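Flandell Stay Notes

A data card for 600 short write-ups of small hotels, guesthouses and inns

What is in it

Flandell Stay Notes is a text collection for anyone building search, sorting or summary tools for places to sleep. It holds 600 write-ups, each one covering a single property on a single visit. The places run from roadside motels with the ice machine right outside your door to a four-room inn where breakfast comes up the stairs on a tray. I have been adding to it in my spare time and I still get a kick out of every new entry!

Each record is one plain text file plus one row in stays.csv. The text is free-form, usually a few paragraphs, and was written by the guest who stayed there. The row has the facts: type of property, region, price band, number of nights, parking, pets, breakfast, and a noise score from 1 to 9 (1 is a library, 9 is a wedding party in the next room).

Why hotels, and why small ones

Big chains are easy to compare. Their rooms follow a plan and their websites all use the same words for it. Small places are wonderfully messy. One inn calls its room "cozy" and means there is a reading chair, another means you will bang your shin on the bed frame. I wanted a collection where that kind of wording sits next to plain facts, so people can work out what the words are worth.

Where the write-ups come from

Most came through Trunia, the trip-sharing board where I first posted the call for notes. The rest came by email after the Lulteo newsletter ran a short item in August. Every writer agreed to share the text under the license below. I fixed typos only where they made a sentence impossible to follow.
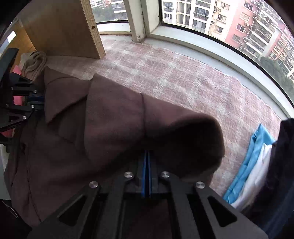 Room comfort gets more space in these notes than any other topic, and I think that's great. Guests will forgive a slow elevator, but they remember the bedding, the heat and whether there was anywhere to put their things. A big brown garment spread over something fuzzy in pink and white, right by the windows, is exactly the sort of soft clutter a rented room fills up with by the second night, and the notes are full of it. Look for the tag "settling_in" if you want those passages. They cover closets, hooks, drawers, luggage stands and the eternal question of where the wet swimsuits go.

Fields in stays.csv

id: a short code, matching the file name of the text
kind: motel, inn, guesthouse, small hotel or other
region: broad area only, never a street address
nights: whole number
price_band: 1 to 4, set by the guest and not by me
noise: 1 to 9, as above
breakfast: none, cold, hot or unknown
tags: separated by semicolons
checked: yes if a second reader has compared the row with the text

Known gaps

Please read this part before you train anything. Winter stays are thin. Sixty-one of the rows have no breakfast value because the guest slept through it or forgot to say. Price bands are a matter of feeling, so one person's 2 is another person's 3. Guests who had a lovely time wrote longer notes than guests who had a dull one — you will see that as soon as you sort by length.

The tags were added by hand over many evenings, and my idea of "quiet_hours" drifted as I went. If you find one that looks wrong, it probably is. Send me a fix and I'll be thrilled.

Getting started

1. Unpack the archive so that the texts folder and stays.csv sit side by side.
2. Open stays.csv in whatever you like. It is UTF-8 with a header row.
3. Read a few texts from start to finish before you run any code. They are a lot of fun, and the packing chatter alone will tell you what kind of trip it was.
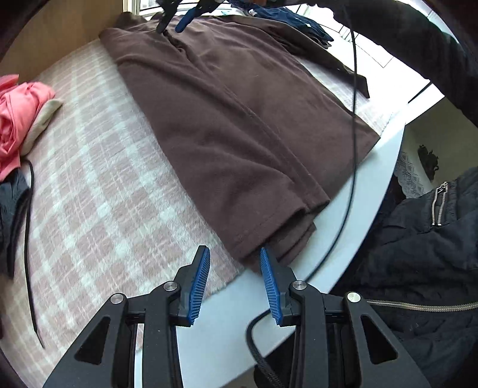
4. Run the Athumani script in the tools folder to join texts and rows. It prints the id of any file that has no match.
5. Keep the split in split.txt if you want to compare your results with other people's. Properties that were visited twice stay on the same side of it.

License and thanks

Free to use, change and share, as long as you credit Flandell Stay Notes and pass the same terms along. Please don't try to identify the writers. A big thank-you to everyone who sat down after a long drive and typed up their stay!

Questions and fixes go to the issues page. I read it on Thursday evenings.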